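We use cookies to remember your settings. Accept all / Manage

Hand washing vs machine washing: does it save water in a shared house?
Project report, Home and Environment module
Submitted 27th November

Why I picked this

My house has four people and one old washer, a Parsons top loader that came with the place. Water bill is split evenly. Two of us wash small loads by hand to "save water" and I wanted to know if that is true. Most of the advice online is for families, with full loads every day. Not students.

What I did

Kept a log for 30 days. Everyone wrote down each wash on a sheet taped inside the kitchen cupboard: machine or hand, what was in it, how many fills. Machine water was measured by reading the meter before and after with nothing else running (hard to arrange, people kept flushing). Hand wash water was measured with a marked jug, poured in until the basin was at the level the person normaly uses.

Also did a short survey in the dorms. 85 forms handed out, more than 20 came back. Low return, I know. Should of done it online through Vameo like the other group.

Soap was the same all the way through, Sinditz liquid, one capful. I did not test powder.

Hand washing

Biggest thing here is rinsing. Everyone uses about the same water for the wash itself. Then it goes all over the place. One housemate rinses once and wrings it out. Another leaves the faucet running over the clothes until it "feels clean" - this used more than anything else in the log, and he was one of the people washing by hand to save water. 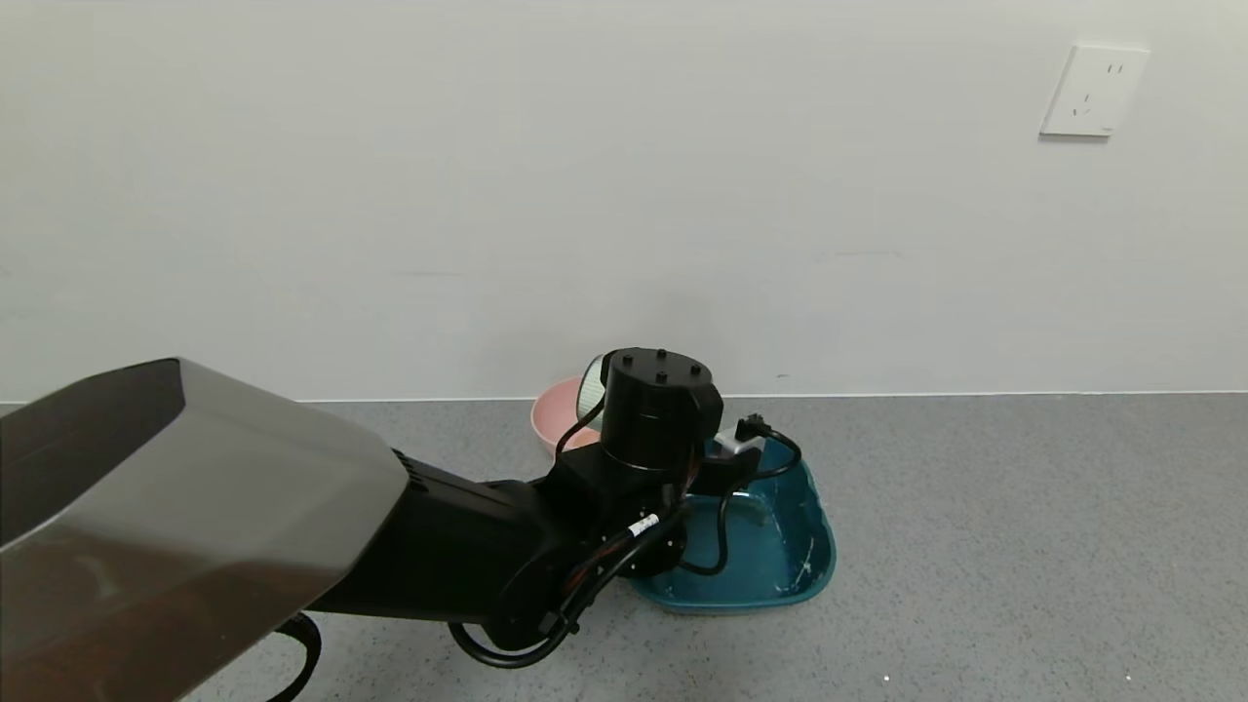
Soaking first helped. Socks and gym stuff left in soapy water for an hour needed less scrubbing and one less rinse, at least for the 2 people who tried it. Wool was a problem, takes forever to rinse and nobody wanted to wring it. I left wool out of the totals in the end.

Cold water only for most of this. Hot would change the energy side but I was only looking at water.

Machine

The Parsons fills to the same level unless you turn the dial, and the dial sticks. So a small load costs the same as a big one. Full load is where the machine does well, per shirt. Half loads were the worst result for the machine and we do a lot of half loads.

Results

Small loads (a few shirts, underwear) - hand washing wins if you rinse in the basin. Running faucet, it loses. Full loads - machine wins, except against the very careful housemate, where it was close. Survey answers mostly agreed that hand washing "uses less", but hardly anyone could say how they rinse.

Problems

- Sheet had gaps, mainly weekends
- one machine only, and old. A Genus front loader like the one in the dorm laundry would probly come out different
- people wash differently when they know its being written down
- jug measuring is slow and I spilled some

Next

Want to repeat it in June when there are more sweaty clothes and fewer sweaters. Also fix the dial. Thanks to Brenda Staniforth for lending the jug and checking my tables.

Questions about this report: use the contact form | © Student Projects Archive | Back to top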